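Bench notebook, Leseswood workshop
October, started 9:40 am

Carrying on with the white table. Last time I got as far as listing what lives on it and what has drifted there. The plan is the same: the table is for whatever is being worked on that day, and anything else goes back to its shelf or gets a label. Paper is the worst of it. Loose sheets get put down and then parts get put down on top of them.

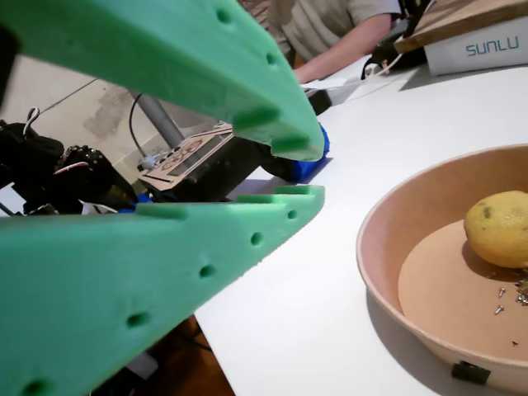
Do the loose sheets need to be kept?
Only the ones with measurements on them. Copy the numbers into this book, put the page number on the sheet and file it in the Dutitlow folder. Plain sketches can go in recycling after a month.

Small hardware next. I sorted the M3 screws into the divided tray and got 97 of the 12 mm and 41 of the 16 mm. We are short on the 16s, so I've put a bag of 50 on the Haugland order along with heat-shrink. The 8 mm are fine, there's a box of 1000 that has hardly been opened.

Food on the bench came up again. The rule stays as it was - fruit is all right if it is part of what you're doing, lunch is not. Anything with a peel goes home or in the compost at the end of the day.
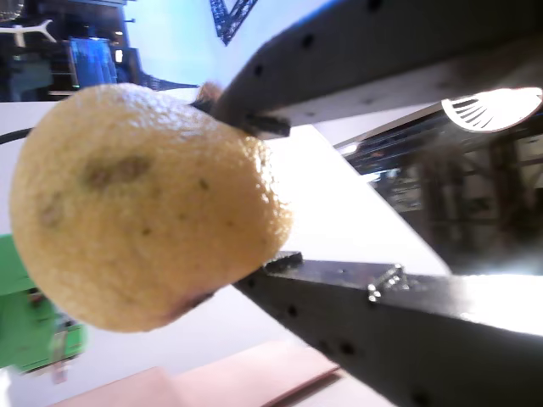
Compost pail is under the sink and the lid sticks, so push down on both sides. I wiped the table with the citrus cleaner first and it left a film. Second go with warm water and a drop of dish soap was better. Don't use the citrus stuff on the printed parts until we've tried it on a scrap piece.

Paper bowls: they're handy for holding small bits during a job, but crumbs get in with the screws. New bowl for parts, every time.

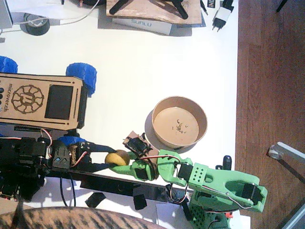 Reply pencilled in the margin: could we get proper magnetic dishes instead? The paper ones tip as soon as you lean on the table.

Fair point. Skusex has steel ones in two sizes. Added two of the small to the list, will see how they go before getting more.

Last job before lunch was the wheels. The blue chevron tread picks up grit and swarf in the corners of the Vs. An old toothbrush gets most of it out, working along the ridge and not across it.

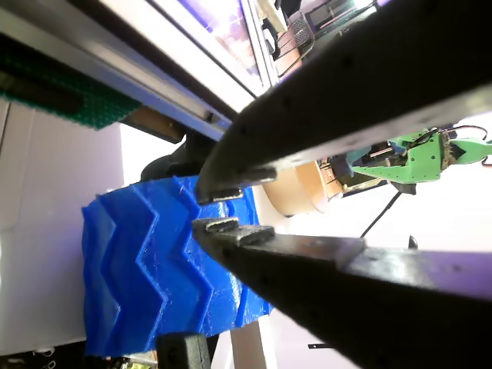
A wooden skewer does for whatever the brush leaves behind. Go easy near the hub. Stopped at 12:15 with the cable offcuts still to sort. Anything shorter than a hand goes in the scrap tin, longer ones get coiled and taped.

Still to do: label the divided tray, find the lid for the heat-shrink box, empty the pail.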